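Eltberg puts off vote on robot arms until September

Eltberg's technical college will wait until September to decide whether to buy 4 robot arms for its network and textile workshops. Managers asked for the delay after the first quote from supplier Grekow left out mounts, spare gripper fingers and service visits.

The sales pitch is that arms can take over dull jobs such as plugging patch cables into racks. Perhaps. A cable is a fussy thing to hold, and the quote says little about how often one gets dropped.

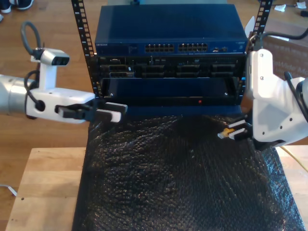 Kevin Quintero said he would sooner see the money go to a second technician, who can also answer the phone.

The college wants any bidder to work on ordinary gear, with a switch and server in an open rack and standard yellow patch leads. 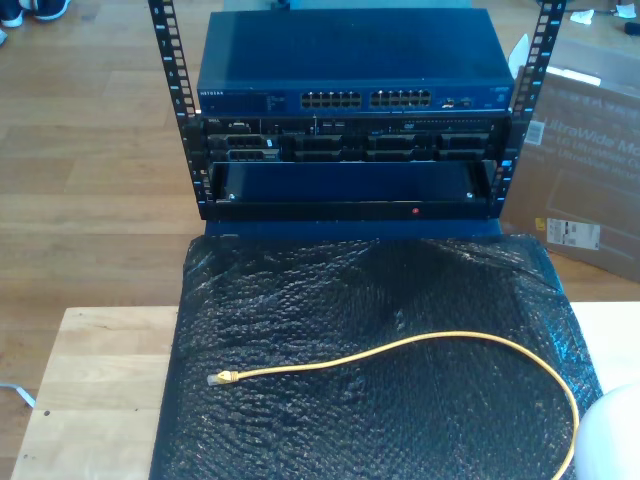 Netgear switch and Dell server in an open rack, with a yellow patch cable in front.

Rival bidder Pralby includes cameras in its price but charges 2000 a year for software after the first 11 months. That fee was on page five of the offer - not a place many buyers look first.

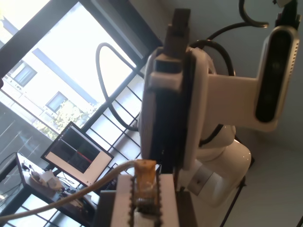
Neither bidder has put a figure on staff hours for setup, and Brayan Villanueva, who is drafting the budget, has left that line blank. The textile side is harder still to price. Knitwear sags and folds, and a gripper that suits a plug may not suit a sweater.

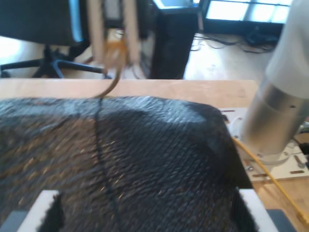 Both firms have been asked for a separate price on fabric handling. A third, Chraibi, may yet bid. Revised quotes are due before the September meeting.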